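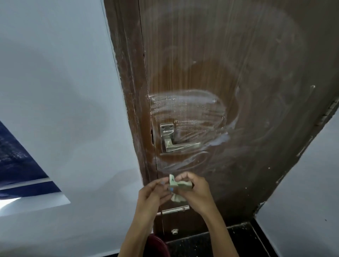
Door's getting a bath. Cloth, bucket, lots of white swirls round the handle. Robot door-opener thread, go 🧵

1/ Ok so update on Kulau, the arm on wheels I'm building in the shed at Plellville. Job for this month: get it to open a door. One door. Lever handle, nothing fancy. Going about as well as you'd expect

2/ Why am I cleaning then. Kulau finds the handle with a cheap depth camera and the depth goes to mush on anything greasy or shiny. The lever is brushed metal, so glare, so the arm goes for a handle that's a hand's width off to the left. Grabs air. Very confident about it too

3/ Xuân Lã reckoned scrub everything first, get a baseline, THEN blame the software. Annoying. Correct

4/ Haven't wiped the residue off yet and I'm half tempted to leave it on the plate. Dull white film = less glare?? Going to run it both ways and compare. If cleaning paste beats two weekends of filter code I'm going to lie down on the lawn

5/ Numbers so far for those who like em. 200 tries at the handle before the clean. 44 good grabs. The rest were air, door, or the arm just having a think

6/ Someone asked what a good grab is. Gripper closes on the lever, lever goes all the way down, latch lets go. Pulling the door open is a seperate problem and I'm not looking at it till the grabbing is sorted

7/ Gripper is the printed two finger one off the Fragkou files, with bits of bike tube glued on for grip. Tube keeps peeling in the heat. Superglue no good, contact cement a bit better. Open to ideas

8/ Motor driver is a Rorkance board, second hand, throws error 408 whenever the shoulder stalls. Manual says "see section 9". There is no section 9. Power cycle and off you go again

9/ Before anyone says it: yes there's a tower bolt down low as well. No, Kulau isn't doing bolts. Bolt stays open for testing

10/ Also yes the door's chipped and knocked about at the edge. It's a door, it's had a life. Will paint it when this is done, so never

11/ Jayanthi Namboodiri sent me her door code from May, which uses the edge of the plate to find the lever instead of looking for the lever itself. Much smarter than mine. Rectangle's easy to find, then you just go across. Porting it tonight if the laptop behaves

12/ Ported. Sort of. It compiles. It also thinks the fridge is a door plate so, threshold needs a tweak

13/ Fridge sorted. Had the min depth in cm and everything else in mm, don't look at me

14/ Next up:
rinse cloth, new water, go over the plate
camera up a bit higher on the mast
200 more tries, same start spot, tape on the floor this time so I can't fudge it
then same again with the white stuff back on

15/ To the person asking for the logs, they're coming, the file names are a dog's breakfast. Clean door run will be folder 2101, dont use anything older, the clock was wrong

16/ Knees are cactus. Tea then more scrubbing. Will post the grab numbers under this one when I've got them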